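Okay, thread time. I spent the morning in small claims court as a plus-one and I have so many thoughts about how these things work, so mute me now if you need to.

Background: my friend Paula Cozma rented a place on Zanside for a few years. Moved out in January. Left it spotless (I know because I scrubbed the oven with her and I will carry that oven with me forever). Landlord is a company called Olteanu. They kept the whole deposit.

Their letter said "cleaning and repairs." That was it. No receipts, no list, just those three words and a logo. She wrote back asking for the breakdown. Silence. Wrote again, by certified mail this time. Somebody signed for it and then, again, silence.

So she filed. You can do it yourself with no lawyer, it's a short form and a fee, and the clerk at the window walked her through the part where you have to put the company's legal name and not the name on the sign out front. Apparently that trips up a lot of people!

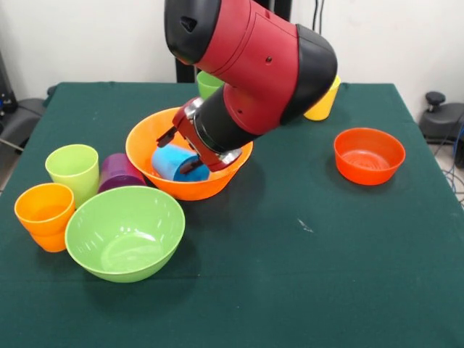
Cup in the bowl, arm on the cup.

Anyway, court. We were told to be there at 8:30 and we were, and so was everybody else on the list, and you all sit in the same room and listen to each other's business. I was not ready for how interesting that would be.

First case was a fence. Second case was also a fence. Different fence, different people. The judge did not so much as blink.

Then a guy called Traian Preda, who was suing a moving company called Prorkorus over a piano. He had a binder with tabs, and he had printed his emails in order with the dates highlighted. The judge flipped through it and asked him maybe three questions. He was done so fast. I want to be him.

The mover's rep kept saying "as per our terms" and the judge kept asking which page, and she didn't have the terms with her. Bring the paper, people. Whatever you're talking about, bring it printed, and bring a copy for the other side too. Paula had brought only one set and the bailiff had to run hers down the hall to the copier.
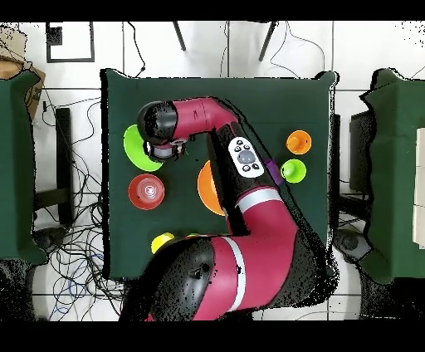
So they finally call Paula and I'm in the second row sweating like it's me up there. Olteanu sent a property manager, Lăcrămioara Avram, who was perfectly nice and very obviously got handed the file in the parking lot.

Judge asks for the repair invoices. She has one, for repainting. It's for up to 20 hours of labor and it doesn't say which apartment. Judge asks which apartment. Long pause. She says she'd have to check with the office.

Judge asks Paula if there was a move-in checklist. There was! And she had it! Signed by both sides, with "paint scuffed in hallway" written right there in pen from the day she got the keys. I nearly stood up.

If you take one thing from this whole thread, fill out the move-in checklist like you're mad at it. Every scuff. Take the copy home and put it someplace you'll find it years later.

We didn't get a decision on the spot, which I'd kind of built up in my head from TV. The judge took it "under advisement" and they mail it to you. Paula asked how long and the clerk said it depends, in the voice of someone who says that all day.

Oh, and there was mediation offered before the hearing, free, in a little room off the hallway. The mediator was Shufen Xia and she was great, super calm. Olteanu offered 2 hundred bucks and Paula said no thank you. I was proud of her. I would've folded and bought lunch with it.

A few of you are asking in the replies: no, I'm not a lawyer, and the rules are different depending on where you live. Look up your own court's website. Ours has a self-help page and it's pretty readable.

And yes, Yuk-lan Tsang, I see your message, you can borrow the certified mail trick. Keep the green card that comes back with the signature on it. The judge asked to see Paula's.

We got pancakes at Bokness after and she fell asleep in my car. Will post when the letter comes.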